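Basket swap and clay table back on at Grovetmont hall

February update, community pages

The basket and clay mornings are on again at the Grovetmont hall. Same room as last winter, the small one past the kitchen. Doors at 9, finished by noon, bring an apron if you own one.

Short version for people in a rush: borrow a basket, fill it at the supply shelf, sit down, make something, put it all back. No charge for the first visit. After that it's 6 dollars a morning, which covers the dough and the tea.

Lurdes Guerreiro is running the table this time. She took over from Katalin Pap, who did it for 7 winters and is now on the other side of it, as she puts it, making lopsided bowls like everyone else. Katalin still has a key and still gets phone calls.

What's changed

The baskets, mostly. The old cardboard trays went soft and got thrown out. In their place are woven ones, open on top, with a thick braided rim that is easy to get hold of. Lurdes picked them up from Coelho, the housewares place that was clearing its back room. 14 in all, and she would like to still have 14 at the end of the season please.

The dough has changed too. Last year's was gray and people complained it looked like putty. The new batch is a pale yellow, a bit on the green side, mixed at home by Leonor Falcão from flour, salt, oil and a very small amount of food color. It holds a shape pretty well. A lump pulled up into a rough cone will stay there while you think about what its going to be.

Everyone starts the same way — basket on the left, dough on the right, and a good stretch of bare table in the middle to work on. 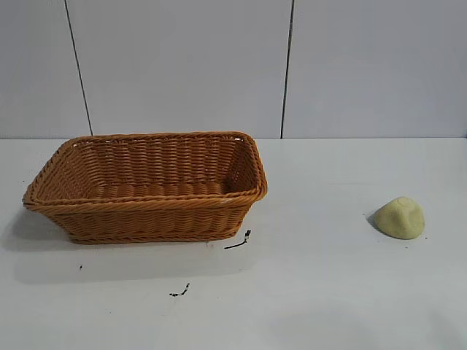 How the morning goes

9:00. Doors open. Coats on the hooks in the corridor, not on the chairs.

9:15. Baskets handed out. Tools are on the supply shelf: rolling pins, blunt knives, a box of buttons for pressing patterns. Take what you need in the basket and leave the rest for the next person.

9:30. Lurdes shows one thing. First week was pinch pots. Next is a leaf dish, then small animals for anybody who came for the small animals (most of the children did). Takes ten minutes, then you are on your own.

11:00. Tea. Hands washed first. Aurora Moreira brings the almond cake when she can and a plain loaf when she can't.

11:30. Clearing up, everybody.

Not much teaching goes on after the first part. People talk. Some roll the same ball for an hour and go home happy. Chang-ho Heo, who came to drop off his daughter and ended up staying, has been trying to make a lid that fits a pot since the first morning. "Third lid," he said. "It fits a different pot."

Who can come

Anyone from six up. Under tens need a grown-up in the room. You don't have to sign up but a call helps Leonor work out how much to mix, and she would rather know the night before than at breakfast. The number is on the hall door.

Wheelchairs are fine, use the side entrance, the ramp was relaid in the fall. There's parking behind the hall, but the back two spaces belong to the dentist and she does use them.

Allergy note: the dough has wheat flour in it. There is a rice flour version on request, ask when you call. It cracks more but it works.

Clearing the tables

This got a whole section last year and is getting one again. The tabletops show everything, crumbs, color, glue from the card makers who have the room after us.

Tools out of the basket first, rinsed, dried, back on the shelf. Turn the basket over above the trash and give it a tap. Dough gets into the weave at the bottom and sets hard, and then somebody has to sit there with a toothpick. That somebody has been Aurora.

Leftover dough goes back to Leonor's tub if it's clean. If it has been on the floor, trash.

Then lift the basket off and wipe the whole surface, right out to the edges. Warm water and a cloth, no spray. The finish is smooth and wipes down in no time as long as its done before anything dries. Look at it from low down against the light when you think you're finished, any film you left will show up. 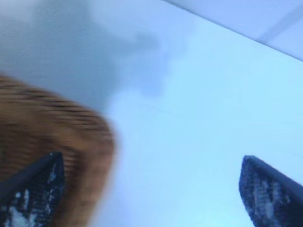
Money and the shelf

The shelf was paid for out of a 900 dollar grant from the Lesen fund, which also bought the rolling pins and will cover the room through spring. There is a little left. Lurdes wants a second drying rack, Katalin wants a decent kettle. It'll probably be the kettle.

Finished pieces dry on the rack at the back for a week. Write your name on a slip and put it under the piece, not on it. Anything still there after two weeks goes to the window display at Statance, the bookshop on the corner, and after that you'll have to argue with them about it.

Wanted

Old butter knives. Clean yogurt tubs with lids. Buttons, any kind, big ones best. One more person for the 11:30 clear up on mornings when Lurdes has to leave early — she drives the school run and can't be late for it.

Also wanted, the blue rolling pin that went home in someones bag. No questions asked, leave it on the shelf.

Next morning

Leaf dishes. Bring a leaf or two if you have something with good veins, ivy works, so does cabbage. Leonor will have a few spare in the kitchen. If it snows check the hall door before setting out, a note will go up by 8.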